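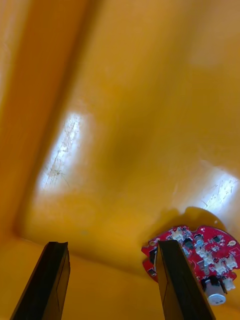
Is it worth going to a comedy night where you haven't heard of a single act on the bill? I'd say it's the best way to see live comedy, and Monday at Rilameo has made me even surer of it.

For anyone who hasn't been, Rilameo is the room above the old furniture shop. It seats 38 if everyone is friendly about elbows. Tickets are pay what you like on the way out, so the worst that can happen is you've lost an evening and bought a pint.

Monday was new material night. Seven acts, ten minutes each, most of them reading off the backs of their hands. I love it! You get the joke before it's been ironed flat, and sometimes you get the bit where the comic spots a better joke halfway through and goes running after it.

Opening act did her whole ten minutes on being on hold to the council about a missing bin lid. I know how that sounds. I had tears running down my face. She did the hold music on a kazoo and the room joined in by the second chorus.
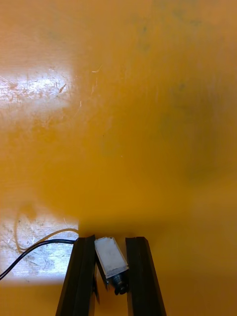
Then came a double act called Isus, who I'm going to be boring everyone about for months. One of them speaks, the other only ever reacts, and the second one gets all the laughs. They did a driving lesson with two chairs and a tea tray. The emergency stop got a round of applause on its own.

Small grumble – the interval went on for 40 minutes. The bar has one till and it had one of its turns. By the time we sat back down the place had gone a bit chilly and the poor bloke on next had to win us round from scratch, which he did, mostly by having a go at the till.

He's got a show called Mengal coming up in July, all about his gran's fishing village, and I've already told two people at work they're coming with me.

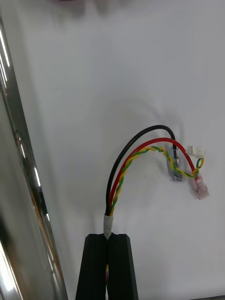 Closing act was a musical one and you know I'm usually wary of a guitar. This was different, he'd built his own instrument out of a doorbell and a toy piano and it kept cutting out. At one point he was holding up the insides for us to look at, a little bunch of wires with white tape wrapped round it like the one in the photo here, and telling us very solemnly that this was the string section. Then it came back to life on its own in the middle of a sad song and he just had to stand there and let it finish.

Compare that with the last big gig I went to, at the Sesorura. 2964 seats, lovely building, and I watched the whole thing on a screen from row double something. Good show! But I couldn't tell you one line from it now, and I can still do most of the bin lid routine.

Somebody asked how Rilameo keeps going on pay what you like. No idea, but they were saying from the stage that they need 900 quid for a new lighting desk, so if you do go, be decent with the bucket.

Next one is the same night next month, doors at half seven. Get there early and sit at the side by the radiator. The front row is fair game and the compère has a very good memory for jobs.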